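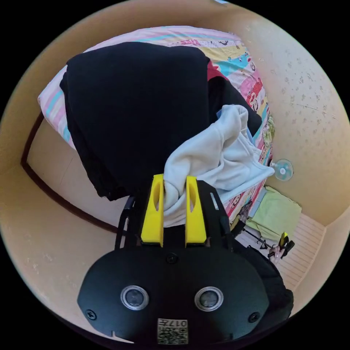

Figure 6. White garment gripped over the dark blanket. Patterned quilt beneath.

6. Clearing and making up the bed

Before you start, have the Trummer laundry bag and the Ekitz shelf box within reach. The shelf box holds one folded blanket or two pillows.

6.1 Pick up loose clothing first. Take each garment by a fold near the middle and lift it clear of the bedding.

6.2 Check between the bed and the wall for anything that has slipped down.

6.3 Sort clothing into wash and wear again. Wash items go in the bag. Do not fill the bag past the 300 line.

6.4 Lift the blanket off in one piece and shake it out. Look inside the folds for socks and small items.

6.5 Fold the blanket in half lengthwise, then in thirds. Lay it across the foot of the bed.

6.6 Pull the quilt straight from the foot end. Smooth it toward the wall, then tuck in the open side.

6.7 Set the pillow at the head of the bed, on top of the quilt.

Note: White items are washed apart from dark blankets. See section 9 for wash settings.

Note: Suction hooks on the wall are for light items only – a cap or a small towel. Do not hang blankets from them.

Caution: Do not pull a garment out from under a heavy blanket. Seams can tear. Move the blanket first.

Replacement bags: order part 2574. Replacement box lids: order part 563.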